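From: Sarita Kaushik
To: Tracing and Reunions members' list
Subject: Re: Requests for former colleagues and the Medodau register

Dear members,

Thank you to all who replied to Biljana Nikolovski's message, which is quoted at the foot of this one for those who joined the list after it was sent. I am writing to set out how the office will handle enquiries of this kind from June.

The register of former employees of the Medodau works holds 723 names. It was compiled from wage books and the works newsletter, and it gives a surname, an initial, a department and the years of service. It does not give home addresses, and members should not tell clients that it does. Where a client is looking for a former workmate, please check the register first and note the entry number on the enquiry form before any search of electoral or telephone records is begun.

Particular care is needed with married names. Of the enquiries received so far, 64 concern women who were entered under a maiden name, and in several of these the client knew only a first name and the department. Such enquiries should be sent to me and not closed as untraceable.

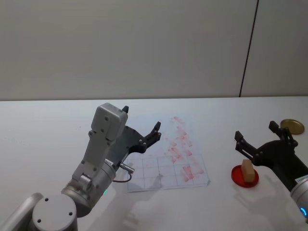 Two robot arms at a white tabletop.

When a person has been found, the first approach must continue to be made by letter from this office. The letter names the client, states that the client would like to be in touch, and encloses a reply slip. No telephone number or address is passed to the client until the slip has been returned and signed. If there is no answer after five weeks, one further letter may be sent. After that the file is marked as closed and the client is told only that contact could not be arranged.

I have been asked whether members may make an approach through social media where a letter has gone unanswered. The answer is no. A person who has chosen not to reply is entitled to be left alone, and a message that may be seen by relatives can cause real distress.

On the matter of the Juson branch papers, the family has agreed to lend us the four boxes for copying. They will be kept at the office and may be consulted by appointment between 10 am and 3 pm. Members working on the Trotier enquiry will be given the first appointments.

Please send any corrections to the register to me directly, with the source stated.

Yours sincerely,

Sarita Kaushik
Enquiries Secretary

Biljana Nikolovski wrote:

> Dear all,
>
> I have a client who wishes to trace a man named Jurić, with whom he
> shared lodgings when both were apprentices at Medodau. They lost touch
> after the client moved away for work. He recalls that his friend played
> the accordion and had a married sister on the coast, but he is unsure
> of the first name.
>
> The register has two entries under that surname, both in the fitting
> shop and with overlapping years. May I write to both, or should I wait
> until one of them has been ruled out? I should also be glad to know
> whether any member holds copies of the newsletter with the apprentices'
> prize lists.
>
> With kind regards,
> Biljana Nikolovski

In reply to Biljana's first question, please wait until one entry has been ruled out. The prize lists are held at the office and copies will be posted to her.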